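Fakora Work Surface, speckled finish: four months on the bench

Reviewed by Neusa Magalhães
Posted 2018-06-22
38 shares | 4 comments

I fitted the Fakora top in February as a replacement for a painted board that had reached the end of its life. It serves as a sorting and packing counter: small stock comes in, gets grouped, goes into boxes and leaves. The surface is pale with a fine fleck, and it was bought for that finish as much as for its size.
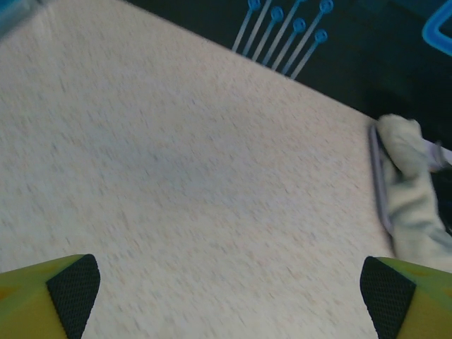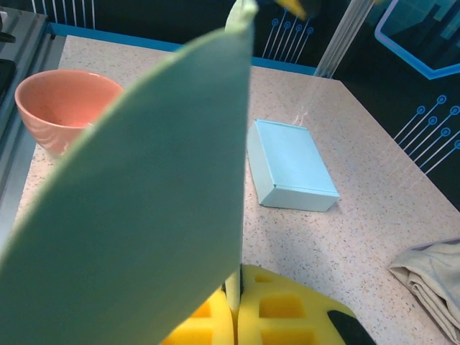
The fleck is the first thing to settle before ordering. Fakora offers plain white, plain gray and the speckled version at the same price. Plain white shows every crumb and pencil mark. The speckled finish hides fine dust well, which is good for appearance and bad for inspection. I wipe on a schedule now, at midday and at close, and do not wait until the top looks dirty.

It also hides small parts. A steel washer dropped on the speckle took me longer to find than the same washer on the old board. Anything colored is no trouble. Cable ties in blue, a pink bowl, yellow foam and most packaging stand out at once. For clear or gray hardware I put down a dark mat and work on that. Buyers who sort mostly screws should take the plain gray and save the cost of a mat.

Dimensions. The sheet is sold 70 cm deep. Mine measured 70 cm at both ends and a hair under in the middle, with no visible bow when checked against a steel rule. The edges are straight and were square enough to butt against the wall without trimming. The cut edge is the weak point. It arrives unsealed on the short sides, and the instructions mention this only on the last page. I ran a bead of clear sealant along both before fitting.

Stain test. I left coffee, permanent marker, machine oil and beet juice on an offcut overnight. Coffee and oil came up with dish soap. Beet left a faint ring that was gone after a second wash. The marker needed alcohol and left a slightly dull patch, visible only from a low angle. I would call that acceptable for a bench and marginal for a kitchen.

Scratch test. Ceramic is the usual problem, as an unglazed foot will mark most soft tops. Sliding a bowl back and forth under light pressure left no line I could feel with a fingernail. A utility knife did cut the surface, as expected. Use a board.

Slip. Cardboard boxes slide easily when empty and stay put with a light load. Foam grips well. A folded cloth moves under the hand when dry, so I do not use one as a work pad.

Comparison. The Seixas top I used before the painted board had a harder face and a rougher texture. It resisted marker better and held dirt in the grain — cleaning it took a brush. The Palo sheet is cheaper and thinner, and needs support at closer spacing. Between the three I would buy the Fakora again for light assembly and packing, and the Seixas for anything involving solvents.

Delivery was through Giltusham. The sheet came flat, with corner guards, and one guard had split without damage to the corner behind it. The fixing kit was short of two screws. Replacements arrived within the week at no charge.

Good: true edges, easy cleaning, sensible price.
Bad: unsealed short sides, small gray parts disappear, incomplete fixing kit.

I will check the sealed edges again after a year of use and add a note to this page if they have lifted.

1,354 views

Related reviews
Palo bench sheet, plain gray
Seixas hard top: solvent and heat tests
Dark sorting mats compared
Clear sealants for cut edges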